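We use cookies to remember your reading preferences. Accept | Manage settings

Light and Materials, Unit 4 handout: Why Sunglasses Work
Notes by Orla Moynihan

14 shares | 3 comments

Pick up where we left off: light is a wave, and the wave wiggles sideways to the direction it travels. Sunlight arrives wiggling in every sideways direction at once. We call that unpolarized light, and nearly everything fun in this unit comes from what happens when some of those directions get removed.

Tint first. A tinted lens absorbs part of the light that enters it. If a lens lets through 15 percent and you stack a second one behind it, you get 15 percent of 15 percent, a little over 2 percent. You multiply, you don't subtract! People trip on this every year in problem 221.

Dark does not mean safe. Ultraviolet has shorter wavelengths than anything we can see, so your eye can't judge how much is getting past a lens. Worse, your pupils open up behind a dark tint, and a lens with no UV blocking then lets more of it into the eye.

Now glare, my favorite part. Light bouncing off a lake or a wet road comes back mostly polarized in the horizontal direction. At one special angle (Brewster's angle, 53 degrees from the vertical for water) the reflected light is completely polarized. A polarizing lens passes only the vertical part, so the glare drops away and suddenly you can see fish – it really is that dramatic, go try it at a pond.

Malus's law gives the amount that passes:

I = I0 cos² θ

where θ is the angle between the light's polarization and the axis of the filter. At 0 degrees everything gets through an ideal filter. At 60 degrees you keep a quarter. At 90 degrees, nothing.

Try at home: look at a laptop or phone screen through polarized sunglasses and tilt your head slowly. Many screens give off polarized light and will fade or go black at some angle. Write down the angle and bring it in. Ramil Umali is running the November help session and has spare filters if you need them.

Reading: Wimer, pages 215 to 221. Skip the box on crystals for now.

Related
Unit 3: Waves on a String
Unit 5: Thin Films and Soap Bubbles
Worked solutions: the Tóth problem set
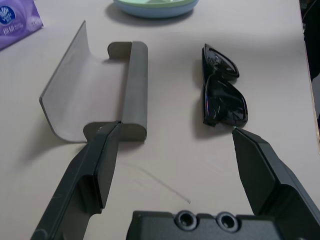

Folded sunglasses and an open case.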